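Call for Participants: Sleep and Shift Work Study

The Astside Sleep Center invites adults who work nights to join a study of daytime rest. We are seeking 60 participants, each of whom will keep a sleep diary at home for four weeks.

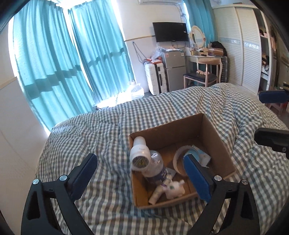
Applicants must have worked nights since April or earlier. Those who finish the study will receive $100 — paid by check after the last diary is returned.

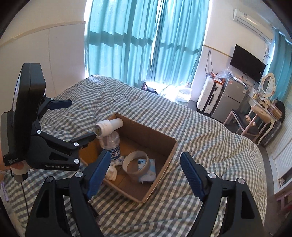 May I take part if I work only some nights?
Applicants need at least four night shifts a month.

Apply in writing by 20 November 2019.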